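Handling rules for fruit and nuts in two-handed gripper recordings

Mabli Bellis
Asked 12 June 2018

I am writing the working rules for a small set of pick and place recordings done with hand-held grippers, one in each hand, on an ordinary household table. The items are citrus, kumquats, dates and nuts, which go into a shallow tray. The recordings will be used to train a two-arm cell, so whatever the operators do by hand will be copied.

The draft I was given (called the Mokonetti sheet here, after the project) is mostly about file naming and has very little on handling. It says "grip firmly" and "keep the area tidy" and leaves it at that. Before I replace it I would like to know:

What is accepted practice on grip position and closing force for soft or round produce?

Should the second gripper be parked out of view while the first is working, or may it stay over the table?

Is a patterned cloth acceptable, or should the surface be plain?

Does any machine safety standard apply when there is no robot present, only a person holding the tool?

We have 190 takes planned and I would prefer not to repeat them.

Emlyn Price

Taking these in a different order.

Standards first. ISO 10218 covers industrial robots and their integration, and ISO/TS 15066 covers collaborative operation. A gripper held and closed by a person is not a robot system in that sense, so neither sets limits for your recording sessions. Both become relevant once the cell is built. For the hand-held stage you are left with your general duties: a risk assessment, attention to strain on the wrist and thumb, cables kept clear of the working arm, and pinch points on the linkage pointed out to anyone new. I would also write in a rest of 5 minutes after every 9 takes. No standard gives that figure, it is what we settled on at Driltis after complaints of sore thumbs.

Grip position. For a round fruit, close the pads on the widest part, with both pads upright and the fruit centred between them. If the pads meet it above the widest part the fruit is pushed down and out as they close. The operator should then lift straight up before moving sideways.
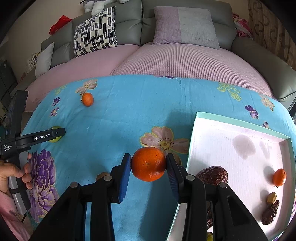
Closing force is harder to put in a rule, as a hand-held tool may give you no reading. We wrote it as a procedure: close until both pads touch, close slightly further, lift a small distance, pause. If the fruit turns in the pads, set it down and start again. The restart stays in the recording and is marked as a regrasp. Do not let operators squeeze harder in mid-air to save a poor grip, because the trained arm will do the same with a date and split it.

Second gripper. It may stay over the table provided it is still and does not cross the path of the first. Parking it out of view every time teaches a habit you may not want in a two-arm cell, where both arms will be within reach of the tray. The rule I would write is: one gripper carries, the other holds its position, and they change roles only when the carried item has been released. Note that a still gripper can hide items from the camera. That is acceptable for part of a take. It should not hide the item being approached.

Surface. Patterned is fine if you vary it. One patterned cloth throughout all the takes is worse than a plain one. Record which cloth was used against each take - it costs nothing and you will need it when you split the data.

Yip

plain cloth every time, patterned ones confuse the vision. also wipe the pads between fruit, juice makes them slip

Brallosari

I agree with Emlyn on most of this and not with Yip on the cloth. If the finished cell will work in homes, the recordings should include the kind of surfaces found in homes.

Two additions. First, write down what counts as a finished placement. Ours reads: item resting on the tray floor, pads fully open and clear of the rim, no contact with other items caused by the release. Without the last part, operators drop small nuts on top of dates and call it done.

Second, sort the items by size before you plan the order. A large citrus and a small nut need very different pad openings, and people carry the wide opening over to the next item out of habit. With a full tray that knocks neighbours over. We set a maximum opening of 2 cm beyond the width of the item on approach, judged by eye.

On wiping the pads, yes, but do it between takes and put it in the log. Replace any fruit with a broken skin at the same time.

Mabli Bellis

Thank you. I have used the role-change rule and the placement wording almost as given. The cloth will be changed at the start of each session and logged. I still have no good wording for closing force on dates, so if anyone has a written limit for soft dried fruit I would be glad to see it.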